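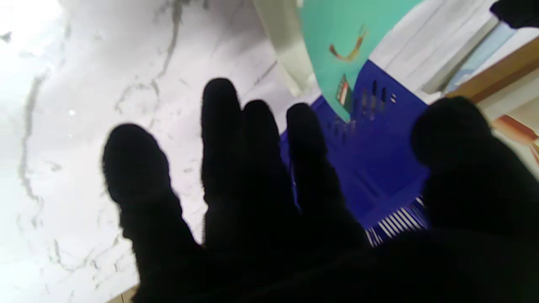
Home | News | Equipment | Budgets | Archive

June 19, 2026
By the equipment desk

Filed under: Purchasing & Planning

Handemberg runs a contract packing and kitting operation with two sites, and this spring its equipment planner put five-fingered hands into the capital plan for the first time. We spoke with the planner, who asked to be identified by job only, at the Jamcombe site.

The first draft of the request covered the hands and nothing else. It was sent back. "I had priced the part that shows up in the catalog," the planner said. "I hadn't priced mounting, cabling, the controller license, or the hours to get it talking to the arm. Those came to more than the hand."

The second draft put everything on one sheet and split it into purchase, integration and wear. The wear section is the longest. Fabric gloves are listed as a consumable, with 116 budgeted across both sites for the first year. The planner arrived at that number from a trial at Jamcombe, where gloves were changed on a fixed schedule of 15 shifts.

"We could probably run them longer," the planner said. "Fuzz on the fingertips is fine. A hole over a joint is a stoppage. I would sooner throw out a glove with some life in it."

Two suppliers were quoted, Vachon and Uliretti. Vachon offered a lower unit price and a longer lead time. Uliretti quoted higher but included a spare finger module with each hand and agreed to hold stock for replacement. The planner compared them on cost per operating hour, using 352 hours a quarter per station, and the gap closed to a few percent. Uliretti got the order on repair terms.

"With a two-finger gripper I keep a spare on the shelf and a technician swaps it before lunch," the planner said. "A hand has tendons. If it has to go back to the factory, I need to know who pays freight and what I run in the meantime. I asked both firms to put that in writing. One did."

The two-finger units are staying. Handemberg sorted its product list by shape and handling, and most items went to the older grippers. The hands are assigned to mixed bins, soft goods and anything that arrives at an odd angle. Any item picked fewer than 500 times a month was left with the manual stations, where the planner sees no case for automation at current prices.

Asked what was underestimated, the planner named floor time. Each station needed a bench, a change of lighting and a period in which it produced nothing billable. "That is a real cost and it has no invoice, so it gets left out. I put it in as a labor line. Finance argued about the code and then accepted it."

The plan also carries a camera allowance. Wrist cameras are entered separately from the hands, with their own replacement interval, so that a failed lens does not draw on the hand repair budget.

A second order is penciled in for the next budget cycle. It depends on the glove figures from the first year and on whether the controller license can be moved between stations. Uliretti has said it can, for a fee. The planner is waiting for the fee schedule before adding the line.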